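Search posts
Search

Benedicta Sarpong
Thread

1/ I want to write a small thread about tables. My apartment in Girden has no desk, so for a long time I have worked at shared tables and in cafes. I learned a few things slowly. Maybe they are useful for a person who is starting now.

2/ My first mistake was to bring everything. I had a bag with a keyboard, a lamp, two notebooks, a box of tea and a speaker. I used the notebook. The other things I carried up the hill and down the hill for the whole winter.

3/ Now my rule is that everything must go into one cloth bag, and I must be able to set up in the time of one song. If I am still arranging when the song is finished, something stays at home the next day.

4/ My friend Bawa says this rule is too strict. Bawa also brings a full-size pillow for the back. We are different people and we still share a table very well.

5/ The mouse pad was the purchase I was most ashamed of. I thought that a grown woman does not need a cloud. Then I worked one month with my mouse on a bare table top with a strong grain, and the pointer was jumping all the time in my spreadsheet.

6/ I know there are plain gray pads. I looked at them for one whole evening. They are sensible and I did not want to look at any of them every morning.

7/ It is light blue, and the mouse is pale pink. These two colors together make me calm. I can't explain it better in English, and I am not sure I can explain it in my own language.
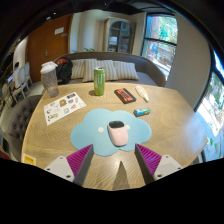
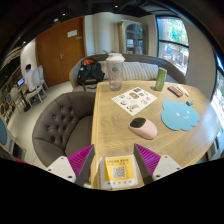 Pink mouse, blue cloud, green can, and the sheet with the little pictures.

8/ About the mouse: I sometimes put it beside the cloud and sometimes on it. When I am reading something long I move it away, so my hand doesn't start to scroll without my permission. It is a very small trick, but I finish more pages.

9/ About stickers. I like to have a sheet near me when I do boring work. After each finished part I may choose one sticker for my planner. Food ones are for email. Faces are for phone calls, which I find much more difficult, so they get a face.

10/ Please do not put stickers on a table that belongs to a cafe. I saw somebody do this in Nakcombe and the owner was removing it with a spoon. I felt guilty and it was not even my sticker.

11/ Drinks. I keep mine toward the far side of the table, away from my hands. I speak with my hands a lot, also when I am on a call and the other person can't see them. Something with a lid is better than a cup if you are like me.

12/ Last June I forgot this and lost 17 pages of handwritten notes to a glass of iced coffee. I dried them on the radiator rail, one by one. Some of the blue ink became green. I could still read my numbers, but not my names.

13/ The chair matters more than the table, in my opinion. I like a soft armchair for reading, and if I type longer than one hour I want a harder one. The soft kind looks so friendly, and then you stand up and your back has something to tell you.

14/ Someone asked me what I do with the small things, the ones that have no real home. Before, I put them in a row so it looked tidy. Now I leave them together in one corner on the far side and collect them all when I go. I lose less this way.

15/ For the end of the day I have a little order. First the paper, because paper bends. Then the mouse, then anything small, and the pad goes in last, against the side of the bag where it stays flat. Please do not roll it with the mouse inside. I did this and the pad kept the shape for a week.

16/ If a table has a card with a code on it, I put the card back where I found it before I leave. Sometimes I move it to make space, and the next person then looks for it everywhere. I was this next person once, in Usolden, and I was very hungry.

17/ I also wipe the table. I carry a small cloth, folded in four. It takes ten seconds, and the staff begin to recognize you in a nice way.

18/ Two questions from the replies. Yes, the cloud can be washed. I use cool water and a bit of dish soap, and I leave it flat on a towel overnight. And no, I don't use a wrist rest. I tried one and my hand was too warm.

19/ The third question was if I will buy a desk now. I measured my room again, and there is a space between the window and the closet where a narrow one could fit. But I like to hear other people's cups when I work. At home there is only the refrigerator.

20/ If you also work at tables that are not yours, please tell me what is in your bag. I would like to know especially about lamps, because I still miss mine in the evening and I have not found a small one that stands well.

3119 views · 10 replies

Contact · Copyright Benedicta Sarpong · Back to top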